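Stevstead seed library finds a bigger home for the winter

October 2025

Gardeners in Stevstead who have spent the past few years squeezing past one another in the hallway behind the Cistorwood reading room will be glad to hear that the town's seed library is moving. The new place is the old Morgan hardware store on the corner, the one with the green awning and the bell over the door that still rings (and rings, and rings), and it will be open to anyone with a library card before the first hard frost, if the painters keep to their schedule.

For those who haven't come across it, the seed library works much like the other kind. You borrow a packet in spring, grow it, enjoy your beans or your marigolds or whatever it may be, and let a plant or two go all the way to seed so that you can bring some back in the fall. There are no fines, and no one has ever been scolded for a tomato crop that went to the squirrels. There were 188 varieties on the shelves at the end of the summer, a good many of them grown in Sterness County for longer than most of us have been around to eat them.

Bogdan Toma has looked after the collection from the start, and he was in fine spirits when we stopped in, even with half of it still in shoeboxes. "People come in for lettuce and they leave with six kinds of squash," he told us. "I used to feel bad about that, and then I saw how happy they were in August!" He is especially pleased with the back room at the hardware store, which stays cool and dry all year and already has the deep wooden drawers that once held nails and hinges. They happen to be just the right width for a seed envelope, and he has been going from drawer to drawer with a damp cloth and a roll of labels.

The move comes with a fall cleaning session, open to beginners, where anyone can bring in dried pods and flower heads and learn how to get the seed out, cleaned and put away for the winter.
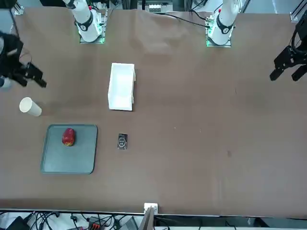
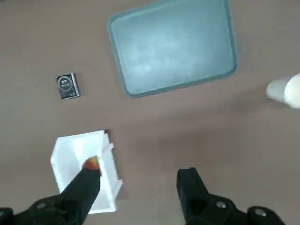
Cleaning seed is pleasant, slow work, and most of it can be done at home with things you already own. Beans and peas are the easiest place to begin, as the pods will crack open in your hands once they're properly brittle. Lettuce is fussier, with all that fluff, and you'll want to do it well away from an open window. Cover your table with brown paper first, the way the big one is covered in the first picture, so that whatever gets away from you can be funneled back up at the end. You'll also want something shallow with a raised rim to rub the heads out over, and a plastic tray like the pale teal one in the second picture would do nicely. After that it is a matter of gently shaking, blowing the chaff off the top, and trying not to sneeze.

Darius Bratu, whose family has grown the same long red pepper behind their house on Morgan Lane for three generations, will be on hand to talk about saving peppers and tomatoes, which need rather different handling. Tomato seed has to sit in its own juice for a few days before it is rinsed, and he cheerfully admits that the smell is not for everyone. He suggests a jar with a loose lid on the back porch, well out of reach of the dog. He is donating 100 envelopes of the family pepper this year, and if you have ever had them roasted at the Stevstead harvest supper, you'll know to get your name down early.

Returned seed should be completely dry, and it helps enormously if the envelope says what it is, where it was grown and in what year. A line or two about how the plant did is welcome as well. Some of the notes that have come back over the years are a treat in themselves, including one for a pole bean that says only "climbed the garage, then the neighbor's garage."

The hallway shelves at the reading room will stay open for returns until the new space is ready, and there is a basket on the front desk for anyone who comes by when Mr. Toma is out. Borrowing starts up again in February, in plenty of time for onions and leeks. If you have clean glass jars with lids that fit, please bring them along too. Small ones are best, and you can leave them in the box beside the coat rack.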